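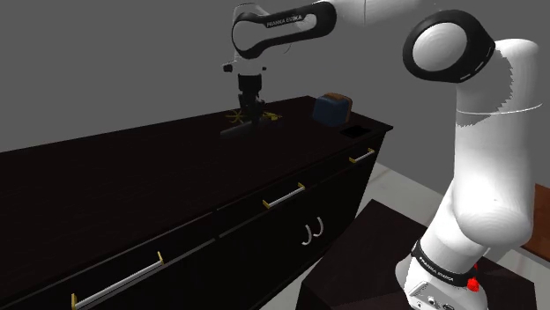

Robot Safety and Good Practice — Simulated Workcells

Rules for accepting a simulated pick-and-place trial: what should the written procedure contain?

Asked by Mesfin Bogale

Our department at the Clarkville site is preparing a written procedure for manipulation trials run in simulation. The cell consists of a single Franka Emika arm on a fixed pedestal next to a long dark cabinet, with household objects placed on the top. The same procedure will later be adapted for the physical cell at Stundham, and management has asked that the two documents agree wherever possible.

At present each operator decides when a trial counts as valid. In March we reviewed 240 logged trials and found that 17 of them could not be classified at all, as the log did not state which object was the target or where the arm was expected to finish. Two reviewers had marked several of the same trials differently.

I would be grateful for guidance on the following points. Should the starting positions of all objects be recorded, or only that of the target? Is contact with an object other than the target a failure, or a remark? And is it acceptable to apply safety rules written for physical equipment to a simulated cell, where no person can be injured? Our supplier, Woda, provides a template, but it covers only the physical machine.

Answer 1 (accepted)

Answered by Farzad Esfahani

The procedure should be written so that a reviewer who was not present can reach the same result as the operator. I administer a similar document for a group running 370 trials per cycle, and the provisions below have been stable through two revisions. They should be read in order.

1. State the task before the run. The record must name the target object, the intended action and the end condition. "Move the object" is not sufficient. Where two objects on the surface share a color or a general shape, each must be given its own name in the record.

2. Record the position of every object, whether or not it is the target. An item standing at the back of the surface can still limit the approach path of the gripper or the elbow. The toaster in a kitchen layout is a good case: it may have no part in the task, but a wide swing of the arm can bring the wrist over it.

3. Define contact in three grades. Intended contact is contact with the target. Incidental contact is contact with another object that leaves it where it was. Disturbing contact moves another object, and the trial is entered as failed even when the target reaches its end position.

4. Fix the camera views in advance. At least one view should show the gripper and the work surface together, and a second should take in the base of the arm and the floor near it. A reviewer who has only the close view cannot judge clearance at the pedestal. 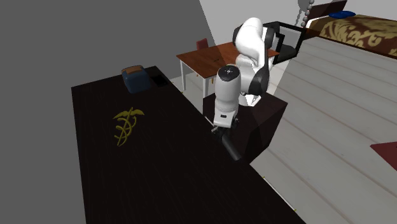
5. Keep the surroundings in the record. Furniture near the pedestal, such as tables and chairs, should be listed with the layout version. If the layout is changed between trials, a new version number is required — even for a single chair.

6. Close the record at the end of the run. Corrections made afterward are entered as a dated note and signed. The original entry is not overwritten.

On your last question, apply the physical limits for speed and reach in the simulated cell. Operators who are permitted to exceed them in simulation will produce trials that cannot be repeated at Stundham. Rules that concern only personnel, such as entry to the cell and protective clothing, may be left out, but the section number should be retained and marked "not applicable" so that the two documents stay aligned.

Answer 2

Answered by a site member

We use the Strömberg checklist and it works fine. One page. Target, start, end, pass or fail, initials. I would not grade contacts, people argue over it for hours. If it touched something it should not have touched, fail it and run it again, it is a simulation so it costs you nothing.

Comment from Farzad Esfahani: A single grade is workable for small numbers of trials. It does, however, remove the distinction between a light touch and a displaced object, and the reviewers will want that distinction later.

Answer 3

Answered by a site member

I agree with the accepted answer in general. I would add a rule for trials that are stopped early. Ours are entered as "not completed" and kept out of the pass rate, with the reason given in one sentence. Before we had this, some operators recorded them as failures and others deleted them, and the monthly totals could not be compared.

Also check that the clock used for the log and the clock used for the video are the same. Ours differed, and it took a full afternoon to match the files.

Comment from Mesfin Bogale: Thank you. The early stop rule will be included in our draft under section 6. I have asked Woda whether their template can carry the three contact grades and will add their reply to this page.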